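Working Papers > Energy Economics > Capital Planning > Section 4

4. How deferred maintenance moves between budget years

It may help the patient reader if we begin this section with a word about what we mean by deferral, as the term was used rather loosely by nearly everyone we spoke to, ourselves included for the first few months. A job is deferred when it has been given a budget line in one year's spending plan and is then carried into a later one without the work having been started. A job that starts in December and finishes the following spring has not been deferred, however much the finance office may grumble about it, and a job that is dropped altogether has been cancelled. Between those two lies a good deal of ordinary, sensible pushing-along, and it is this pushing-along that we want to understand.

Skanano operates gas compressor stations along a single trunk line and sets its capital plan once a year. The plan divides into growth spending (new connections, larger units, the odd land purchase) and sustaining spending, meaning all the replacement and overhaul work that keeps existing equipment doing what it already does. Earlier papers on pipeline firms have tended to treat sustaining spending as more or less fixed, something that comes off the top before the interesting decisions get made. We held that view too when we started, and Section 3 still carries traces of it.

The records we drew on were kept in Histent, the maintenance planning system the company has used for the whole of the study period. We took out every sustaining job with an approved budget line, which gave us 749 jobs in all. Of these, 186 were carried forward at least once. That is close to a quarter, and a good deal higher than the planners themselves had guessed when we asked them beforehand. The extract was closed on 27 Jun 2025 and nothing entered after that has been counted.

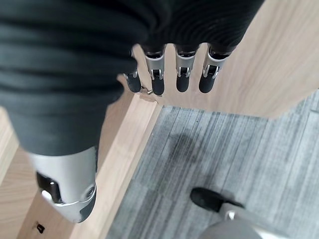
4.1 Which jobs get carried forward

We had expected size to be the thing that mattered. A large overhaul is an easy target when the plan has to be trimmed late in the year, and we imagined the finance office running a finger down the column and stopping at the biggest number. Size does matter a little, but much less than we supposed once the type of equipment is taken into account. The jobs most often carried forward were of middling cost and belonged to equipment with a spare standing beside it: lube oil coolers, the second of a pair of scrubbers, standby generators. Jobs on units with no spare were hardly ever moved, whatever they cost.

This seems quite reasonable when one talks it through with the people who do the planning. A station superintendent who agrees to wait another year for a cooler knows that there is a second cooler. What he or she gives up is comfort, and comfort has no line in the plan. The trouble, from the point of view of anyone trying to forecast spending, is that the same spare can be leaned on more than once. We found 28 jobs that had been carried forward in three separate plans, each time with a note which read very much like the note from the year before. In several cases the wording was identical, down to a misspelling of "vibration".

It would be easy to be stern about this and we would rather not be. The engineers who wrote those notes were working under a ceiling which had been set before they were asked, and most of them had done a careful ranking of what could safely wait. Our own reading of the condition reports (which we went through together at some length, with a great deal of tea) is that the ranking was sound in nearly every case we could check. What the ranking could not do was tell the company how much waiting work it had built up in total, for the simple reason that each year's ranking starts with a clean sheet.
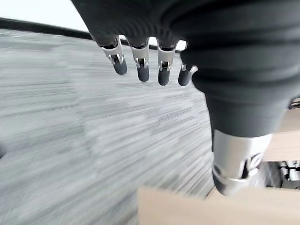
4.2 Cost on return

When a deferred job comes back into the plan it seldom comes back at the same price. Some of the increase is ordinary inflation in parts and contract labour, and we have taken this out using the company's own yearly price tables. What remains is a change in what the job actually covers. A seal replacement comes back as a seal and bearing replacement. A repaint comes back with some plate repair attached. After allowing for prices, jobs that had been deferred once were budgeted at around 2 per cent above their first estimate, a smaller gap than we had feared, and one that we cannot confidently tell apart from noise. The jobs deferred three times are another matter, and here the increase was large enough to be plain to the eye in a simple table, even with so few cases.

We would ask readers to be gentle with this last result. Jobs which have been put off repeatedly are also jobs that have been looked at repeatedly, and an engineer who inspects a thing three times will find more wrong with it than one who inspects it once. We tried to separate the two by looking at jobs on similar equipment that had been inspected just as often for insurance reasons, and the gap narrows when this is done, though it does not close.
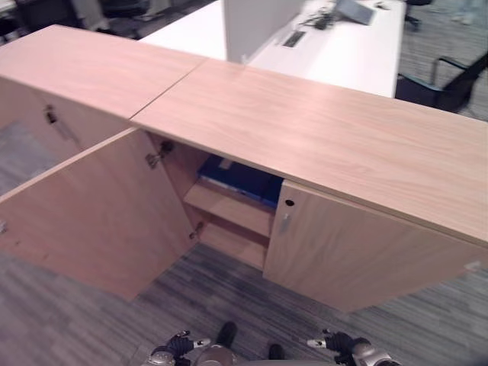 There is a further wrinkle to do with the Fositz station, which was brought into the company from another operator partway through the study period. Its older jobs were entered into Histent in one large batch, with estimates that had already been updated, so that we see the second price and never the first. Leaving Fositz out raises the average cost on return slightly; keeping it in lowers it. We have kept it in for the main results and give both versions in the appendix, and the choice makes no difference to the pattern by equipment type, which was always the part we cared about most.

4.3 What the spending guidance leaves out

Each year the company publishes a range for its sustaining spending, and in most years it lands comfortably inside that range. Lenders take this as a sign of good planning, and in one sense it is. Yet the ease with which the range is met owes something to the stock of movable jobs. If costs on the trunk line run high in the autumn, a few coolers and standby sets are carried into next year and the total comes right again. The range is being met partly by changing what is in it.

We do not suggest that anything improper is going on. The practice is known to the board, it is described in the planning manual, and in a year with a bad winter it is probably what most of us would want a sensible firm to do. Our suggestion is a modest one, namely that the published range should be accompanied by a single further number giving the estimated cost of approved work carried forward. The planners could produce it from Histent in an afternoon. A reader who saw the range met and the carried-forward figure steady would have real cause for comfort, while a reader who saw the range met and the other figure climbing would at least know what to ask about. 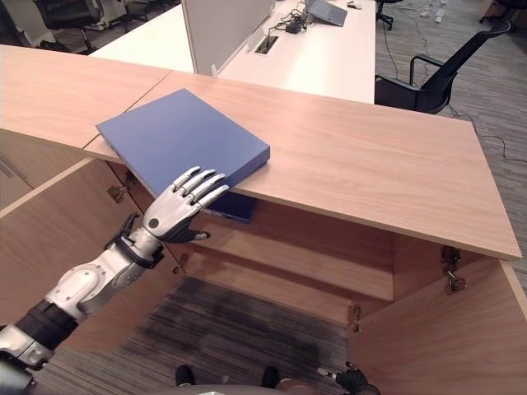
Figure 2. Robotic hand and blue binder at a cabinet top.

Whether such a number would change behaviour is harder to say. Superintendents we spoke to were split. A few thought it would give them something to point at when the ceiling was being argued over, and others suspected that jobs would simply stop being approved in the first place, so as never to appear as carried forward. The second worry strikes us as a fair one, and we come back to it in Section 5, where the approval stage is looked at separately.

Related papers
- Setting a spending ceiling before the work list is known
- Spare equipment and the price of waiting: a note on compressor stations
- Steyn and Xaba, Reading condition reports as economic data
- Line pack, winter demand and the autumn budget

Comments

Fatima Steyn: Thank you to everyone who has written in about 4.2. The appendix table with and without Fositz had two column headings swapped in the first upload and has now been put right. The figures in the text were correct throughout.

pipeline_widow: My husband planned overhauls for thirty years and would have enjoyed this very much, especially the copied notes. He used to say the budget was written in pencil and the ceiling in ink.

R.T.: Did you look at whether a change of superintendent affects how often a job gets carried forward? I'd have thought a new person at a station would want things done that the last one had learnt to live with.

Marthinus Xaba: Reply to R.T., we did look, but there were too few changes of superintendent to say anything useful. Happy to share what we have if you send us a line.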